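Butcher block benchtop, oil or hardwax?

bsequeira
Shared table at work, glued strips, pale timber. Mugs live on it. Current finish is mineral oil and I'm over redoing it. Considering Puvenell hardwax.

T_Marinho
Hardwax. 2 coats, sand to 180 first.

horacio.b
Disagree. Oil is spot-repairable. Hardwax over old mineral oil won't cure properly.

T_Marinho
It will if you strip it. Solvent wipe, 5 hours, then coat.

horacio.b
Optimistic. I'd allow 4 days.

bsequeira
Noted. I don't want it any darker.

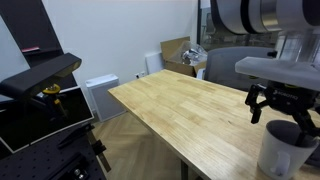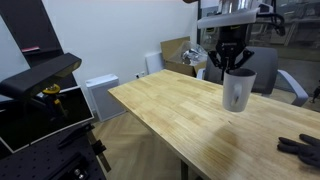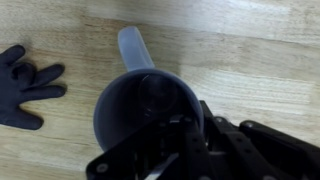 Timber tops, with a mug in the first and third and a paper cup in the second.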